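Tuesday, late

Meant to be asleep an hour ago. Tea gone cold next to me, cat on the good blanket, so writing this on the stairs with the laptop on my knees. Quick one.

The choir. Said yes. Don't know what I was thinking. Araba Atinga rang at lunch while I had half a sandwich in my mouth and by the time I'd swallowed I had apparently agreed to sing alto in the spring concert at Skincombe. I have not sung in front of people since school. I've sung in front of the dog, when we had the dog. She says they're short of altos and I can "hold a line", which she knows from one birthday party and a car journey.

First rehearsal was tonight. Straight from work, no dinner, bus late. Ran up the hill with my bag banging on my hip and got there pink in the face. They'd started. Everyone turned round – of course they did – and a man in a green jumper moved his coat so I could sit. Sat on his glasses case. Apologised to it.

The warm-ups are mad. You have to hum and chew at the same time. Then sirens, up and down, like an ambulance going past. I felt a right idiot for five minutes and then stopped minding, which I didn't expect. Something about everybody looking daft together.

The music is harder than she let on. There's a long piece by someone called Abugri, never heard of him, all the altos do for the first 2 pages is sit on one note while the sopranos swan about over the top. Fine, I thought, one note, I can do one note. Then page three. Page three is horrible. We come in on our own, off the beat, with no help from the piano, and I came in early both times. Loudly. Second time I heard myself do it and just sort of tailed off like a hoover being unplugged.
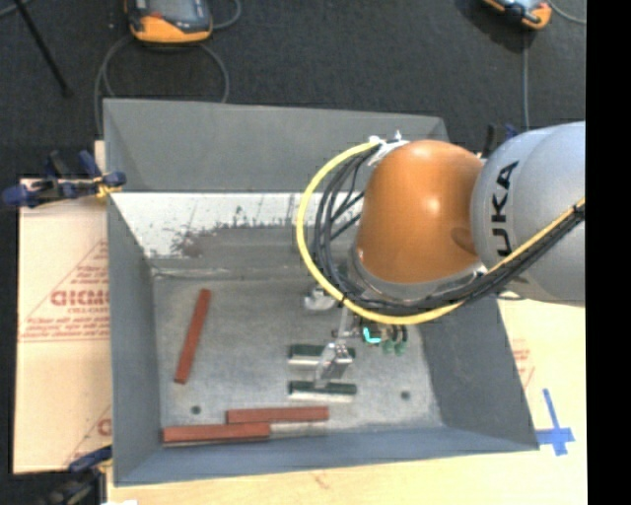 Anyway the woman next to me said she gets it wrong every week and breathes when the tenors breathe, then counts. Tried that. Got it right once! Only once but still. Wrote BREATHE WITH TENORS in pencil across the top of the page, pressed so hard it went through.

Break was squash and those thin biscuits. Talk was mostly about money. The hall roof needs doing and they want to raise 2,000 before the summer, concert tickets and a cake stall and somebody's brother doing a sponsored walk to Brestel. Got asked if I bake. Said not really. Am now down for a lemon cake. This is how it goes with me, I open my mouth to say no and a lemon cake comes out.

Asked how many come to the concert and was told 100 in a good year, fewer if it rains. 100 people!! Thought it'd be somebody's mum and a few friends. Felt a bit sick on the bus home and then found I was humming the page three bit and a boy across the aisle was staring at me.

Things to do. Black skirt – does the old one still zip up, doubt it. Ring mum back. Get a proper folder, music is already bent from being shoved in with my lunchbox. Print the words out for the second song becuase my copy is missing the last verse. Lemons. Find out what Prillura is, it's the name of the encore and they all went "ooh" when it was mentioned and I nodded along as if I knew.

Also must eat before next time. Stomach went off in the quiet bit, a long one, with a sort of question at the end. Green jumper man very kindly coughed.

Mum will laugh when I tell her. She was in a choir before I was born and gave it up when we moved, never really said why. Might ask her. She's still got a lovely voice, you hear it through the kitchen wall when she thinks the radio's covering it. Wonder if she'd come along one week, just to listen. Wont push it.

Rehearsal again next week, 7 sharp, and I've promised to get the earlier bus. Throat a bit sore already. Cat has moved off the blanket so I'm going in while I can.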